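Base que se pone naranja, ¿es el tono o es la fórmula?

Foro > Maquillaje > Rostro
24 de marzo de 2023

pecas_y_cafe
Hola, voy rapido que entro a trabajar. Compré la Jastar fluida, tono 197, 2.450 pesos (sí, ya sé). En la mano perfecta. En la cara, a la media hora, calabaza. El cuello de un color y la cara de otro. Piel mixta, subtono creo que neutro. ¿Le pasa a alguien más? No quiero tirarla, con lo que costó.
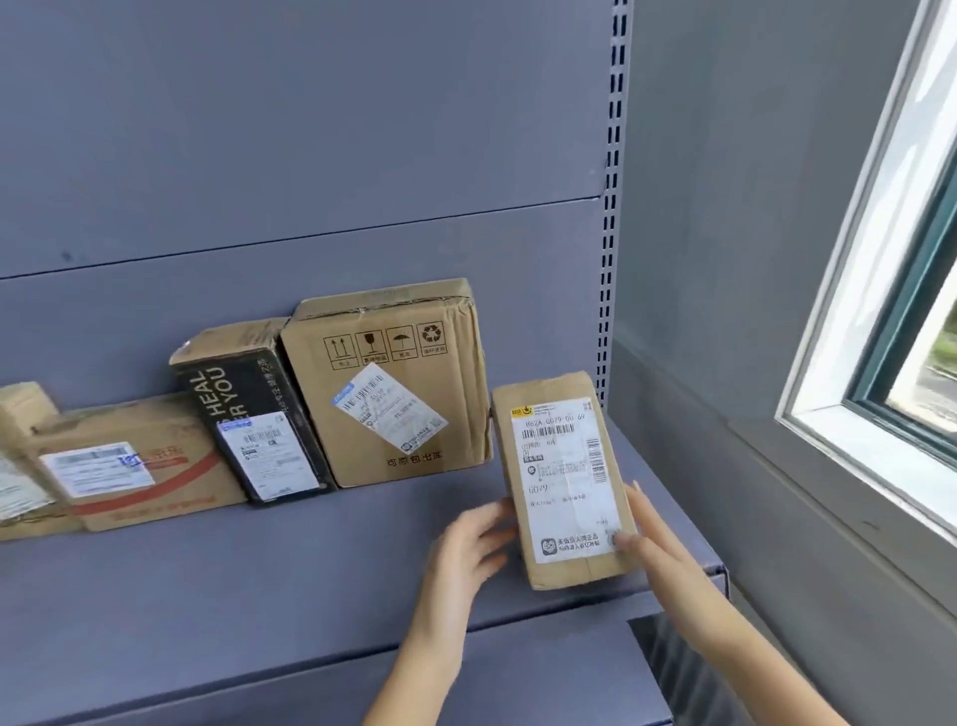

Lo de la prebase ya lo probé, con y sin. Igual. También con menos cantidad, con esponja, con brocha, nada. En la tienda no me dejaron probar en la mandíbula y luego pedí por internet a ojo, error mío. Ahora estoy entre cambiarla por un tono menos o pasarme a la Miah, que viene en tubito y cabe en una caja de esas angostas y altas, de cartón liso con cinta transparente, la dejas parada en el estante y no ocupa nada. La Jastar es un frascote de vidrio. Pero bueno, el tema es el naranja.

brillo_cero
Es oxidación, de libro. Medio tono más claro y listo. Yo bajé un número y se acabó el drama.

rimelcorrido
Pues no estoy de acuerdo. Bajar de tono te deja pálida la primera hora y gris en fotos. Si es neutra y la base tira a amarillo, da igual cuánto bajes, va a seguir virando. Es el subtono. La Candthorpe en neutro cuesta 900 y a mí no me cambia nada en todo el dia.

brillo_cero
900 y te dura dos semanas, porque no cubre y te pones el triple.

rimelcorrido
A ti. A mí me dura meses. 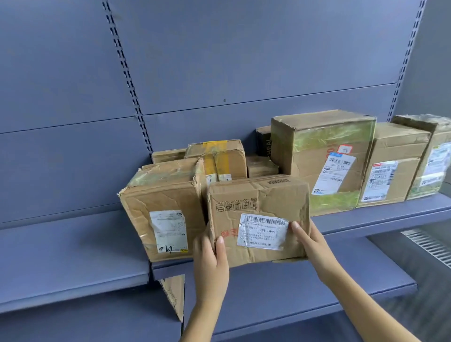
lunes_sin_base: perdón que me meta, pero las dos tienen algo de razón. Mi crema hidratante hacía que todas las bases me viraran, hasta las caras. La cambié y la misma base de siempre, bien. Antes de gastar otra vez yo miraría qué llevas debajo. ¿Qué protector usas?

pecas_y_cafe
El Brustska, el de textura aceitosa. No se me había ocurrido. ¿Será eso??

lunes_sin_base
Puede. Haz la prueba, un día que no salgas:

1. Cara lavada, nada debajo. Base solo en media mandíbula.

2. En la otra mitad tu rutina completa, Brustska incluido, esperas a que absorba y misma cantidad de base.

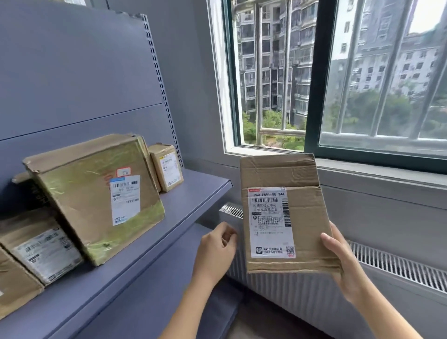
3. Una hora y te miras con luz de dia, no la del baño. Si solo vira un lado, es lo de abajo. Si viran los dos, es la base y la cambias.

brillo_cero
Y si viran los dos, medio tono menos. Lo sigo diciendo.

rimelcorrido
Subtono.

pecas_y_cafe
Jajaja ok. Lo hago el domingo y cuento. Hay un mezclador azul de 200 pesos que dicen que apaga el naranja, ¿alguien lo tiene? Me voy que pierdo el camión.

lunes_sin_base
Yo lo tuve. Una gotita, en serio, UNA. Con dos parecía enferma.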